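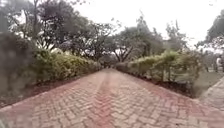
Paths come before planting in this book for a practical reason: once a hedge has grown in, a path beside it is hard to widen or re-lay. Most brick paths in public gardens use one of three bonds – running, basketweave or herringbone. Herringbone, with its small bricks set in interlocking zigzags, suits a long straight walk between hedges, and a lighter line of curbing pavers down each side holds the pattern in.

Breadcrumb: Saltwood Garden Trades > Part 2 > Chapter 4: Paths and Edges

4.1 Width and line

A walk for one person and a wheelbarrow should be at least 914 mm between edgings. Where two people will walk side by side, double it. Set the line with string before any soil is moved, and check it from both ends.

Beryl Yeoman's planting notes, used again in Chapter 6, allow 605 mm from the edging to the centre of the hedge. Shrubs planted closer will need clipping on the path side every season, and the clippings stain pale brick.

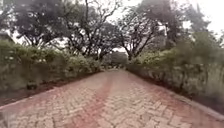
Figure 4.2 Herringbone path with a darker strip along the middle and bare soil at the left edge.

4.2 Colour and wear

Brick seldom stays one colour. Tyres, red soil and foot traffic can all mark it, and the cause should be found before any cleaning is tried.

17 shares
2 comments

Related
Chapter 3: Soil and Mulch
Chapter 5: Drainage
Chapter 6: Hedges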